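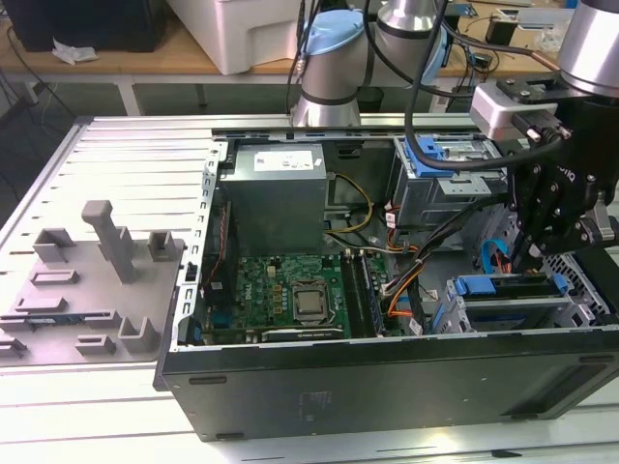 A Dell desktop tower with the side panel off.

Voyle 58-Piece Small Repair Kit by Prokitz
$60.00
In stock, ships from our Skikbridge store

I've been selling tools since before we had a website, and this is the kit I end up putting in people's hands more than any other. It's a driver handle, a big spread of little bits, a few pry tools, two pairs of tweezers and a magnetic mat, all in a zip case that fits in a kitchen drawer (mine lives next to the takeout menus). If you fix glasses, toys, game controllers, door chimes, kitchen scales or the odd computer, you'll get your money's worth out of it pretty quickly!

The handle is the reason I stock this one. A lot of small drivers have a skinny metal grip that digs into your palm after ten minutes. The Voyle handle is fat and slightly rubbery, with a spinning cap on top, so you press with one finger and twist with the others. I have big clumsy hands and I can still get the tiny screws out of a pair of reading glasses with it. The bits click in with a magnet and stay there, even when you're working upside down under a desk.

What's in the case

Driver handle with spinning cap
Flexible extension, 6 inches
Straight extension, 2.5 inches
Phillips, flat, hex, star and three-point bits
Small nut drivers
Straight tweezers and bent tweezers
Plastic pry tools, thick and thin
Suction cup
Magnetic parts mat, white, wipes clean
Zip case with elastic loops

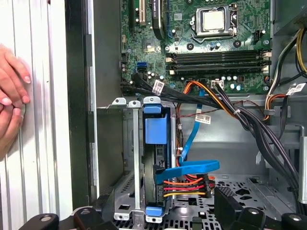
Processor socket and memory slots in a desktop computer.

A few things I'd want to know before buying

The bits are a standard 4 mm size, so other 4 mm bits will fit the handle and you can add to the set later. Your regular drill bits won't fit, they're way too big. Please don't put these in a power driver either. I did, and I have a very nicely rounded star bit to show for it.

The flexible extension is for light work only. It's great for a screw tucked behind a bracket, but if something is really stuck, switch to the straight one and lean on it.

The mat is magnetic enough to hold small steel screws in place. It won't do a thing for brass ones, and it isn't an anti-static mat. Keep it away from your wallet too. I like to draw the shape of whatever I'm opening with a dry-erase marker and set each screw down where it came out of. It wipes off with a damp cloth, though red marker takes a bit more rubbing.

The case comes in gray or dark green. Green tends to sell out first and the next batch is due in August.

How does it compare to the Groltano set?

I get this one a lot. The Groltano is cheaper and comes in a hard plastic box, and the bits are perfectly decent. But the handle is thinner, there's no mat, and the box pops open if you drop it (ask me how much fun it is finding nut drivers under a shelf). If you only want something for tightening glasses, go for the Groltano and save some cash. If you're taking things apart on a regular weekend, I'd get the Voyle.

What customers have told us

"Bought it for one stuck battery door and have since fixed two remotes, a music box and my neighbor's doorbell. Wish the case had a spot for the mat, it just sits loose on top." Elis Pugh

"Good steel, comfortable handle. The smallest flat bit is a little soft. Prokitz sent me a new one with no fuss." Bujar Begović, July 25, 2021

Shipping and returns

Orders placed before noon go out the same day. You've got 60 days to send it back if you don't get along with it, used or not, as long as all the pieces are in the case. Lost a bit? We sell singles, so drop me a note with the size printed on the side and I'll dig one out.

Item number VY-58
Also available: spare magnetic mat, replacement tweezers, gift wrap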